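Home | Notebook | Projects | Bench Log | About

Bench notebook, May, late afternoon

Started this entry at the shared table and I'm finishing it at my own desk, so if the first half sounds tired and the second half sounds fed, that's why. It was the long paperwork session for the Skasusero trays, the one I'd been putting off for two weeks. All the labels from the Tredport batch had to be matched against the spreadsheet and renumbered, and the only way to do that is to sit down and read them out to each other until the list is done. 300 labels. I brought cookies, which helped for the first hour.

Notes on the table before I forget, because I want to argue for keeping it. We've been using the pale one for sit-down work since the move and I like it a lot more than the old dark bench. Pencil marks show up, dropped screws show up, and you can push three chairs in without banging knees (well, mostly). The downside is glare. Around lunchtime the light from the window comes straight across the top and you end up squinting at anything glossy. I've moved my own seat twice. I'd like to try a heavier roller blind before anybody orders the fancy film from the Kaijage catalog, which was going to cost 700 for the whole wall!

Things that slowed us down:

- Batch 7 had two numbering schemes mixed together. Old tags start at 2000 and the new ones restart at 1, so every low number had to be checked by hand.
- The shared file kept locking whenever more than one of us had it open. I gave up and kept my changes on paper, then typed them in at the end.
- Not enough outlets on the window side. I ran the long orange cord over and taped it down. Please leave the tape alone until I get a proper floor cover.

By the middle of the afternoon the whole group had that slumped look, and I should have called a break sooner than I did. I always think one more page and then we'll stop, and then it's four more pages and everyone's eyes hurt.

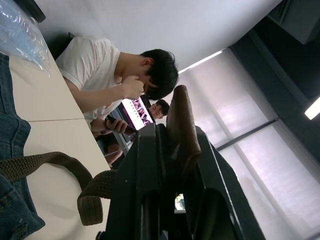 When we did stop it was a real break, kettle on, a walk to the end of the hall and back, and the next stretch went so much faster that I felt silly about the earlier one. New rule for me: timer on the table, forty minutes, then up. I'm writing it here so that somebody can wave it at me next time.

Screens are the other thing. Reading tiny tag numbers off a laptop and then off a phone and then off a strip of tape is rough on anyone, and half my mistakes were just me reading an 8 as a 3. I bumped the spreadsheet font way up and froze the top row, and I colored the finished rows gray so the eye skips over them. Took two minutes and I wish I'd done it in the morning. If you open the file and it looks enormous, leave it enormous!

Where we ended up: everything through batch 6 is matched and signed off. Batch 7 is done except for the last sleeve, which I've put on the Atby shelf with a yellow note on it. The tags in that sleeve are smudged and I don't trust my guesses. I'll try the strong lamp and a bit of tracing paper over them tomorrow morning, when the light is softer.

To do:

- Ask Tredport which numbering scheme they're sticking with (I wrote already, no reply yet).
- Price a heavier roller blind.
- Second power strip, window side.
- More tea. We're down to the peppermint, and I know how people feel about the peppermint.

Oh, and the wobbly chair is still wobbly. I tightened both front bolts and it was fine for a day, so it's probably the back rail. It's upside down by my desk with a clamp on it, please don't sit on it.

Comments (3)

benchrat: Big yes to the giant font. I opened it at home and thought my monitor was broken, but I've left it alone.

tealdrawer: Smudged tags came up pretty well for me under a low side light last time. Lay the lamp almost flat to the table.

plumbline: I'm fine with the peppermint, for the record.

Recent entries

Moving the Atby shelf (again)
Skasusero trays: first sort
What's in the Kaijage catalog that we'd use
Glue test, week two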